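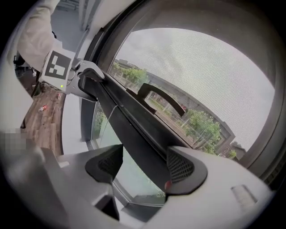
Lukmont Opens Orders for the Sevia Hand-Held Gripper Pair

October
By Oanh Phí, Lukmont

I've been waiting months to write this one! Starting this month you can order Sevia, our pair of hand-held grippers for recording the everyday jobs you'd like a robot to learn. You hold one in each hand, you do the job, and the recording is ready for your training team that same afternoon.

We picked windows as our first big test, and I'll admit I argued for something easier. Windows are awkward. The sash bar is long and thin, the handle sticks out, and you need both hands working at different angles (try it at home with a pair of kitchen tongs and you'll see what I mean). With Sevia, each gripper takes its own hold on the bar, and the dark pads have a mesh-like texture. On the marker cube there's a small green light just under the black-and-white pattern, so it stays in view while you work.

Jhosep Nina ran our home trials and put the pair through 77 sessions in 46 homes — apartments, mostly, plus a couple of drafty old houses he still complains about. "I wanted people to pick these up and forget there was a manual," Jhosep told me. "By the second window most of them had stopped asking me questions and were telling me about their neighbors."

The kit comes with 2 grippers, the marker cubes, a charger, a carrying case and a set of spare fingertip pads. We've also put together a starter list of 40 household tasks, with windows, drawers and cabinet doors at the top. Pads swap out without tools, and you can order more whenever you need them.

Research labs and small robotics teams can order now through our sales desk. If you'd like to try a pair first, ask for the loaner program — you keep the kit for two weeks and just pay shipping. Write to us and mention Sevia, and I'll probably be the one who answers.

Recent from Lukmont
Steyn charging dock: now shipping
Ullico joins the Sevia loaner program
Choosing fingertip pads for thin handles
Meet the trials team: Jhosep Nina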